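Substitute coverage, and where the minutes go

26/02/2026

I went through the absence records Larysa Dmytriv exported for me. The district logged 2,802 teacher absences last school year. The fill rate looks fine on paper, but the system marks an absence as filled when a sub accepts the job — it does not check whether that sub covered the room all day.

At Trotcombe the office often splits one sub between two classrooms. Each half is entered as filled. The other half goes to a teacher on prep, who loses up to 60 minutes and gets a paper slip to turn in for pay. Slips not turned in by the end of the month expire.

Esmaeil Nazari pulled his own slips and compared them with the bell schedule. He was short 20 periods. Payroll had no record of them, and the absence system doesn't store the name of the covering teacher.

The fix is dull. Add one field for the covering staff ID, make it required when a job is split, and send it to payroll nightly. Kelard, the scheduling package we already pay for, has an unused custom field that would hold it. Zlata Ivanyshyn has asked for it to be turned on before the May contract talks. I will post the field layout once she has a reply.

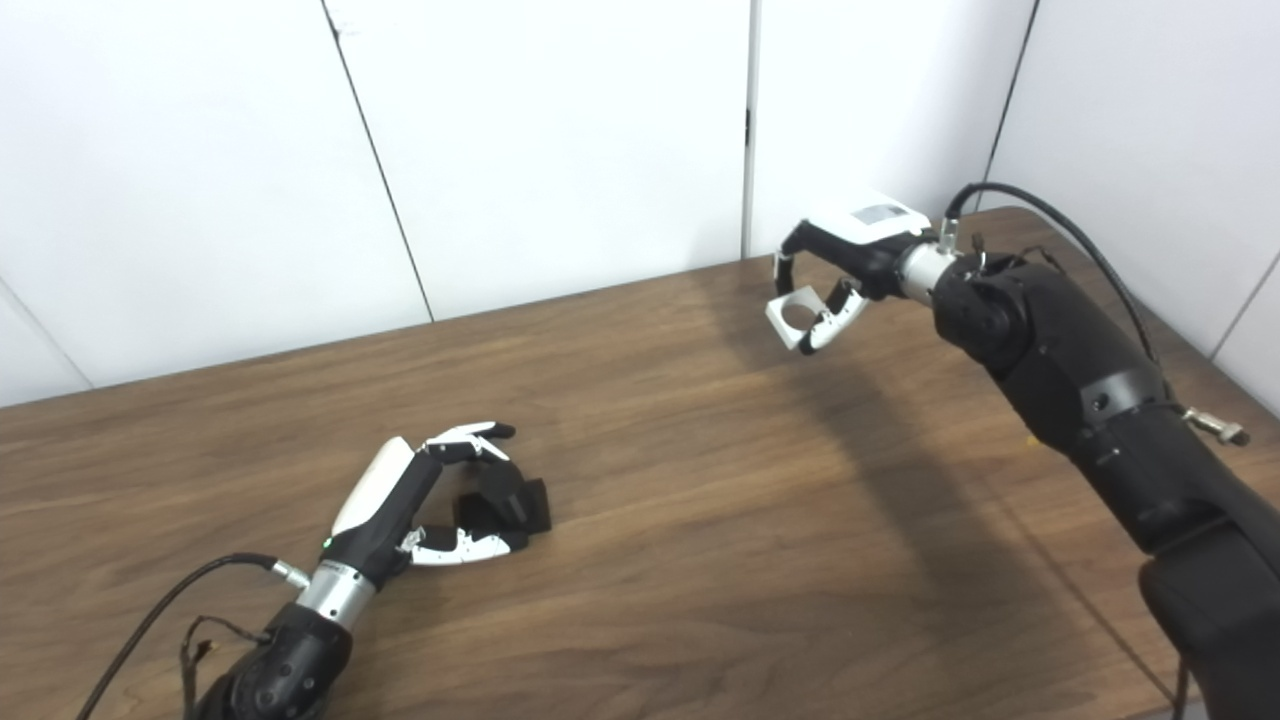 Robot arms at a wooden table, white panel wall behind.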